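## 4. Seating the Audience for In-the-Round Shows

Applies to the Tostetti folding riser, up to 300 seats.

1. Mark the center of the playing area with tape.
2. Set the first row 46 inches from the tape line.
3. Lock each riser leg before adding the next level.
4. Leave the performer's aisle open on two sides.

**Caution:** Do not place loose chairs on the top level.
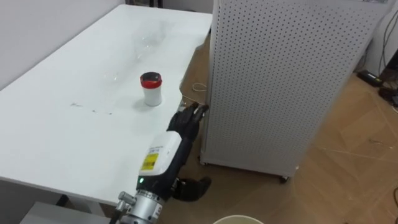 **Can an actor sit in the front row during the show?**
Use an aisle seat and mark it "held" on the seating plan before the doors open.

5. Number the seats clockwise, starting at the house left aisle.
6. Walk the aisle under show lighting. Add glow tape to any step edge that is hard to see.

**Note:** For halls with 210 seats or fewer, skip the rear level and store its legs in the Inach cart.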